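What changed on the packing side

I've worked at Drustis for six years, most of it at the hand-pick tables in the Ilcombe building. We sort and pack small goods for online shops: brushes, cups, pens, gift items. In March the company told us the picking would be automated in stages, starting with the easy boxes. People have asked me what that looks like from the floor, so I'm writing it down.

The first stage was the conveyor arms, which went in over a weekend. They handle cartons and do it well. My shoulder is better for it. The second stage is loose items, and that one needs us. Thirteen people moved from packing to what the schedule calls demonstration. You hold a gripper in each hand and do the job you used to do with your fingers, over and over, and the recordings go to the group in Nallalport that trains the arms.

The item list has 219 things on it. Thin ones and round ones share a table, so a session can have a paintbrush lying flat and a duck cup standing a little behind it. A thin handle on a flat surface is harder than any carton I ever lifted.

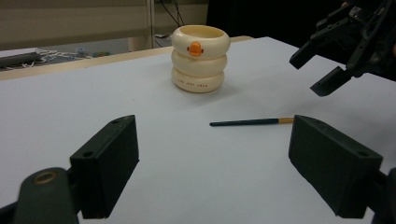

The pay and the hours

Pay stayed the same. That was the first question at the meeting and Fionnuala Breathnach, our shift lead, got it in writing before she let anyone sign up. The hours are better - we stop at 3:30 now and the late shift is gone. Some people miss the late shift because it paid extra. Kan, who packed next to me for four years, went over to shipping for that reason.

The work is slower. On a packing day I could do 153 orders and go home knowing it. Now I might spend a morning on brushes. You pick one up by the handle, keep the soft end clear, and try to hold it at an angle without squeezing too hard. 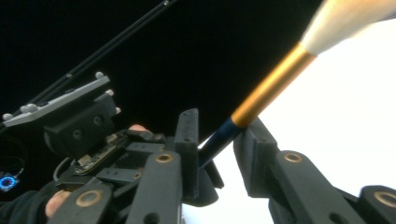
My hands get tired in a different place, mostly the thumb. We asked for more breaks and got one extra, at 10:15.

I don't know what happens when the list is done. Management says there will be new items and that somebody has to check the arms' work. Fionnuala has asked for that in writing too, and she's meeting with them again on Wednesday.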